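The long wait for a machine that tidies up

Ask anyone with a dishwasher what they'd like automated next and the answer is usually the bit the dishwasher doesn't do. Somebody still has to clear the table, scrape the plates, load the racks and put it all back in the cupboard. The washing was the easy part.

Household robots have been promised for so long that most of us have stopped listening. What we got was a vacuum that maps the lounge room and gets stuck on the bath mat. It's a useful gadget, but it never has to pick anything up. Picking things up is where the trouble starts.

Stondia, a small automation firm, spent two years on a single job: taking storage bins off a bench and putting them on a shelf. It chose the job because customers kept asking for it. Parts suppliers, pharmacies and school labs all have people who spend part of every day shifting containers from one flat surface to another. The firm tested 29 kinds of bin. Its arm could handle 23 of them well enough to be left alone with. The other six were mostly clear plastic.

Clear plastic is a headache for machines. Depth sensors work by reading light that bounces off a surface, and a transparent wall lets much of that light through and throws the rest off at odd angles. The overhead lights show up as bright patches on the bottom. A person looks at a clear bin, sees a rim and a corner, and fills in the rest from years of handling lunch boxes. A robot has to be taught the same trick, one bin at a time.

The teaching is increasingly done by hand. People do the chore themselves while holding grippers of the sort a robot arm would carry, and the movements and the views from the grippers become lessons for the software. It's cheaper than tying up a robot all day, and people are quicker to recover from a fumble. The drawback is volume. A project called Brindelau, which deals only in kitchen and pantry tasks, collected 952 demonstrations of moving a single style of organiser tray before its arm could do the job on an unfamiliar bench. Change the tray and a fair share of that work has to be done again.

On the shop floor the picture is better. A warehouse in Pornby has had a robot sorting cartons since February, on the late shift, with one person keeping an eye on it. Cartons are opaque, square and much the same from one day to the next. The owners are happy with it and have no plans to let it near the returns counter, where things come back in whatever bag the customer could find.

Homes are closer to the returns counter. Kawaguchi, which makes a two-fingered gripper for light household goods, says its hardware could unpack the groceries tomorrow. The software is another matter - it will put away tins with some confidence, then squash the bread.

So the chores remain ours for the time being. Prices will have to come down a long way too, and a machine that needs a clear bench before it can start won't suit many kitchens on a Saturday morning.

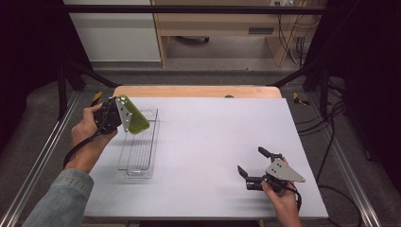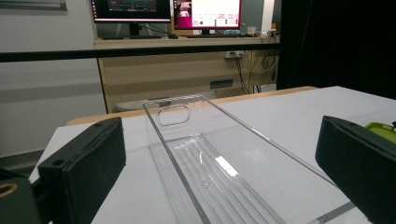
Hand-held grippers at a white tabletop, with a clear plastic container ahead of them in the second view and below the left gripper in the first.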